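Sobre nós

Olá! Se chegaste aqui é porque alguém te falou da Clanine, ou porque procuravas outra coisa qualquer e te enganaste no link (acontece mais do que imaginas, há uma marca de cortinas com um nome muito parecido). Seja como for, fica um bocadinho. Eu sou a pessoa que escreve os textos do site, que atende metade dos telefonemas e que passa as tardes a conduzir braços de robô dentro de um computador. Pediram-me uma página "Sobre nós" com uma página A4 no máximo e já sei que não vou cumprir.

O que fazemos

Recolhemos exemplos. É esse o nosso trabalho, dito da forma mais curta que consigo. Há empresas e laboratórios que querem ensinar um robô a pegar, pousar, empurrar, encaixar, e o sistema que aprende precisa de ver a mesma tarefa feita muitas vezes, por mãos diferentes e a partir de posições diferentes. Nós fazemos essas demonstrações, verificamos uma a uma, deitamos fora as que não prestam e entregamos o resto arrumado, com as notas todas.

Uma parte é feita com braços verdadeiros, na sala grande. A outra, que tem crescido imenso, é feita em simulação: o braço, os objetos e o chão existem só no ecrã, e nós comandamos tudo com um manípulo. Há quem ache que a simulação é a parte fácil. Convido essas pessoas a passarem cá uma manhã!

Como isto começou

A Clanine nasceu de uma conversa entre o Nabil Chidiac e o Tapio Nurmi, que partilhavam uma secretária numa empresa de embalagens e se queixavam os dois da mesma coisa: tinham um robô caríssimo que só sabia fazer um movimento. O Nabil vinha da manutenção e o Tapio da programação. Durante uns meses gravaram demonstrações à noite, na garagem do Nabil, com um braço em segunda mão que fazia um barulho horroroso ao rodar o punho. O primeiro conjunto que conseguiram vender tinha 44 episódios de uma única tarefa (tirar uma tampa de um frasco) e eu ainda guardo a folha onde eles apontavam os falhanços a lápis.

Eu entrei em setembro, para "ajudar com os papéis". Ao fim de duas semanas já estava sentada ao manípulo, e nunca mais me tiraram de lá. Hoje somos 20, entre operadores, revisores e a equipa técnica, e temos finalmente uma cozinha com janela.

Uma tarde connosco

Cada operador trabalha em blocos curtos, porque a atenção gasta-se depressa. Num bloco de simulação fazemos 52 tentativas da mesma tarefa. Antes de cada tentativa o programa muda tudo um bocadinho de sítio, e tu tens de olhar, perceber onde as coisas ficaram e só depois mexer. Parece pouco, mas é exatamente essa variação que o cliente paga. Se todas as demonstrações começassem no mesmo ponto, o sistema decorava o caminho e ficava perdido assim que alguém desviasse um objeto dois dedos.

Depois vem a parte de que quase ninguém gosta e que eu adoro, confesso: a revisão. Quem revê nunca é quem gravou. Vemos o episódio do princípio ao fim, marcamos o momento em que a tarefa arranca, o momento em que acaba, e escrevemos uma frase simples com o que foi feito. "Agarra a peça pela ponta e pousa-a à esquerda." Nada de poesia (já me cortaram adjetivos, e com razão). Se o operador hesitou mas corrigiu, o episódio fica, com etiqueta própria, que essas correções valem ouro. Se a peça atravessou a mesa por causa de um disparate da física do simulador, vai para o lixo e abre-se um bilhete para o Tapio.

Para um projeto entrar na lista de entregas, 80 por cento dos episódios têm de passar na primeira revisão. Quando não passam, paramos e vamos à procura do motivo, que costuma ser uma instrução mal escrita por nós. A minha pior semana foi com uma tarefa que dizia "endireita o objeto", e cada pessoa entendeu uma coisa diferente. Tivemos de refazer tudo, com muito café e algum mau humor.

O que o robô vê

Muita gente que nos visita espera imagens de filme, com tudo nítido e bem iluminado. Os nossos ecrãs são bem mais modestos. Trabalhamos muitas vezes com imagens pequenas e aos quadradinhos, e quando o braço está mesmo à frente da câmara come uma boa fatia da vista. Quem começa estranha e inclina a cabeça para um lado e para o outro, como se isso ajudasse (eu ainda faço!). Ao fim de uns dias aprende-se a ler estas formas: a mancha azul-escura é o braço, as hastes cor de madeira atravessam na diagonal, e o cilindro cinzento espreita à direita.
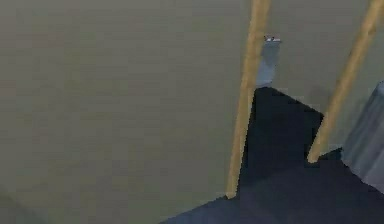 Com quem trabalhamos

O nosso cliente mais antigo é a Sturer, que faz linhas de montagem pequenas e que nos ensinou, com muita paciência, o que é uma especificação a sério. Com a Yammine temos um projeto só em simulação, de arrumação de objetos compridos. São os nossos clientes mais exigentes e também os que respondem mais depressa aos emails, o que para mim conta muito. E há o Filtitz, que não é um cliente: é o programa de revisão que o Tapio escreveu cá dentro, cheio de atalhos de teclado que só ele sabia de cor até eu os ter colado na parede.

Não trabalhamos com toda a gente. Pedimos sempre para saber o que o sistema vai aprender a fazer e onde vai ser usado, e já dissemos que não mais do que uma vez. O Nabil tem essa conversa pessoalmente, ao telefone, e costuma demorar.

Quem procuramos

De vez em quando abrimos vagas para operadores, e a pergunta que mais nos fazem é se é preciso saber programar. Não é! Temos cá uma antiga costureira, dois músicos e um rapaz que vinha de uma loja de bicicletas, e são todos ótimos. Precisamos de gente paciente, que saiba repetir um gesto sem o fazer à pressa e que diga quando se enganou. A formação dura duas semanas e é paga. Nos primeiros dias só se veem episódios dos outros, depois começa-se a gravar tarefas simples, e no fim há uma conversa comigo ou com o Nabil, sem exames nem armadilhas.

Fazemos turnos de manhã e de tarde. O da manhã começa às 8h30 e tem fama de ser o mais silencioso. O da tarde tem bolo com mais frequência, não me perguntem porquê.

Visitas e contactos

Recebemos escolas e curiosos, em grupos pequenos, desde que marquem antes pelo formulário do site. Quem vem pode experimentar o manípulo num exercício de simulação e ficar com a gravação da própria tentativa. Os miúdos são quase sempre melhores do que os professores, peço desculpa aos professores. Se quiserem falar de um projeto, escrevam-nos a contar a tarefa com as vossas palavras, mesmo que ainda não saibam quantos episódios precisam. Essa conta fazemo-la juntos.

44 partilhas · 3 comentários

Marta R.
Fui aí com a turma do meu filho e ele ainda fala disto ao jantar. Agora quer um manípulo nos anos. Obrigada, acho eu!

joaquim_serralheiro
Boa tarde, as vagas para operador são só presenciais ou a parte da simulação pode ser feita a partir de casa?

Clanine
Olá Joaquim! Por enquanto é tudo presencial, também a simulação. Deixe o contacto no formulário que avisamos quando abrir a próxima formação.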